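# Tramoris – cabinet and door tasks, simulated

A data card for the people who use the data and, in one section, for the people it is about.

## What is in it

Rendered episodes of a two-armed robot working among cabinets, doors and counters. Everything is simulated. The release comes in 4 archives, 50 episodes in each. Unpack them side by side or the loader sulks.

## Why it exists

Ralent runs a supply floor where staff spend a fair part of each shift opening things, putting things in, and closing them again. Management would like a robot to do some of that. The staff would like to know which part.

## What changes for staff

Gobnait Ní Mhurchú interviewed the day shift in April. Her notes are in `docs/floor`, and they are better reading than this file. A few points:

- Two jobs were renamed "cell attendant." The pay was not renamed.
- Clutter on counters used to be called "my stuff." It is now called "domain variation."
- People asked for a say in which cupboards come first. They got one, after asking twice – the order in `tasks.yaml` is theirs.

## Known limits

Simulated hinges never stick. Ralent's do, and Cormac Ní Mhurchú keeps a list of which ones need a hip. Reflections can be stronger than anything you'd meet under real lights. Success labels were checked by hand by Tineke Bosman, who disagreed with the script often enough that we kept both columns.

Please don't use this data to estimate headcount. Someone will anyway, and we'd like it on record that we said so.

## Related

- Nandis: drawer tasks, one arm
- Ó Dálaigh shift interviews, full text
- Loader changelog

## Comments

**Séverine Picard:** The second archive unpacks into a folder with a space in its name. Was that on purpose?

**Tineke Bosman:** No. Fixed in the next upload.

**Cormac Ní Mhurchú:** The hinge list is longer now.

Contact: Ciarán Ní Bhriain, Tramoris data desk | © 2022 Tramoris | Back to top 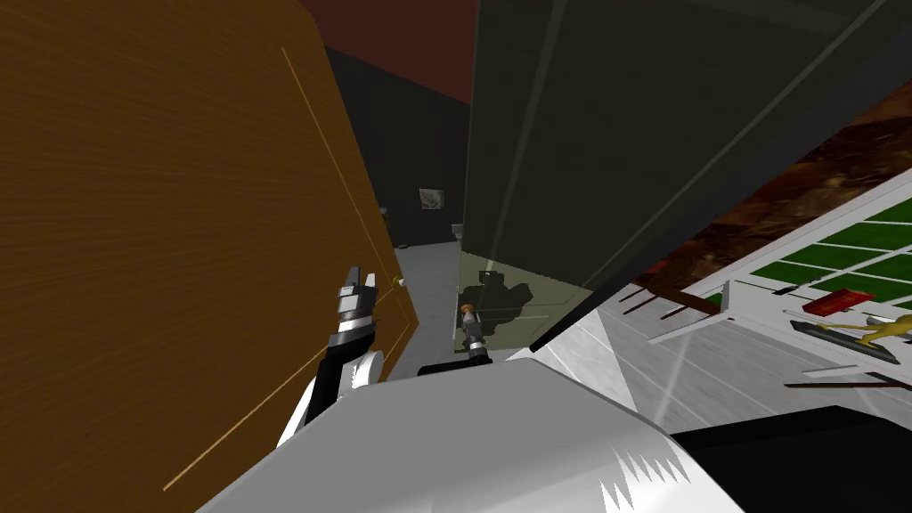
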